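How to bring a kitchen robot onto your team without losing the team

We run the staff canteen at Wuna, and since September a two-armed robot from Trurneo has been learning the bench work beside us. I love it! If your workplace is getting one, these steps should save you some grief.

Step 1. Write down the boring jobs. Ask everyone on shift what they'd happily hand over. Ours said fetching bottles, putting them back and setting out plates. Tasting, seasoning and talking to customers stayed with us.

Step 2. Practise in the simulator first. Build a bench with the things your crew handles every day, and let the cooks say where they go. Start with a handful of items and leave plenty of clear counter in the middle. We ran 857 practice rounds before we changed a single roster. 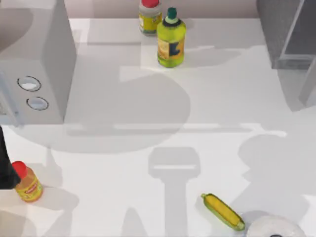 A reply from Vukadinović, where they went through the same thing last year: do the rosters before the rounds, or people will spend the whole trial wondering whose hours are going. Fair point, and I'd do it in that order next time.

Step 3. Put the new duties in writing. Two of our kitchen hands now set up and check the simulator runs for part of each shift. It's different work, so it needs its own line in the job description, paid training time and a proper pay review.

Step 4. Give everybody the right to stop it. Not just the supervisor. We practised this for 30 minutes with each shift, newest starters included.

Step 5. Keep a grumble sheet by the door. Ours filled up quickly (the tablet font is tiny, the pause button is buried two menus down) and Norberg, who look after our software, fixed most of it in a fortnight.

Step 6. Review after around 200 meals. Ask what got easier, what got duller and who's picked up extra cleaning. Then change the roster again if you have to. We're on our third version.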